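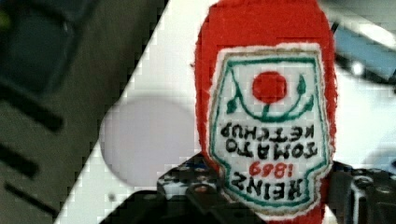 Project report: a small gripping arm for light household objects
Built in the Clekport shared workshop
23 September 2021

1. Purpose of the project

Our group wanted to build an arm that can take a soft object from a table and put it in another place on the same table. Many student arms are tested with wooden cubes. A cube is easy, as it has flat sides and keeps its shape. We chose felt toys, because they bend when they are pressed, and the control must deal with this.

The project is called Ania. It continues an older project, Mahama, which had a fixed camera above the table and no camera on the arm. From Mahama we kept the base, the power supply and a large part of the cable guides. All the rest is new.

2. Mechanical part

The arm has a two-finger gripper in black. The first pair of fingers was too smooth, and the felt slid out when the arm turned the wrist. We glued thin rubber on the inner side of the second pair. This helped, but the rubber came off at one corner after two days, so now it is glued and also held by a small screw.

The motors are driven by a Direx board which the workshop already had. Its manual is short and some pages describe a different version. We lost almost one week before we understood that the direction of the wrist motor must be set before the power is switched on. For the next group we wrote this on a paper and fixed it inside the cover.

3. Camera

The small camera is mounted at the wrist and looks along the fingers. The advantage is that the fingers and the object are always seen together. The disadvantage is that a long object hides much of the table when it is held. With the toy ketchup bottle this is very clear: the red felt body goes from the lower edge of the picture to the upper edge, and only parts of the white surface and a dark gray area on the left are left to look at. Things that lie further back are blurred.

The bottle is also held upside down in this grip, so the words TOMATO KETCHUP on the label are turned over. We had planned to use the label to find the object, and our first program compared it only with upright labels. It failed whenever the toy was turned. In the second program we look for the large red area first and use the label only to decide which end is which.

4. Tests

We made 60 grips with the final fingers. The distance between the open fingers was set by hand before each series. In 9 cases the toy fell before it reached the target, and in eight of these the fingers had closed too near to the end of the toy. We consider this a problem of the program and not of the fingers — the grip itself was strong enough when the position was good.

We also saved 400 pictures from the wrist camera. They were sorted by hand, and this took more time than we expected.

5. What is not finished

The arm does not yet measure how strongly it presses. The closing width is a fixed number, and for every new toy it must be found again by trying. A force sensor is ordered and should arrive in October.

The cable of the camera is too short when the wrist is fully turned. At the moment we limit the turning in the program. A longer cable was tested, but it touched the fingers, so it needs one more guide on the side of the wrist.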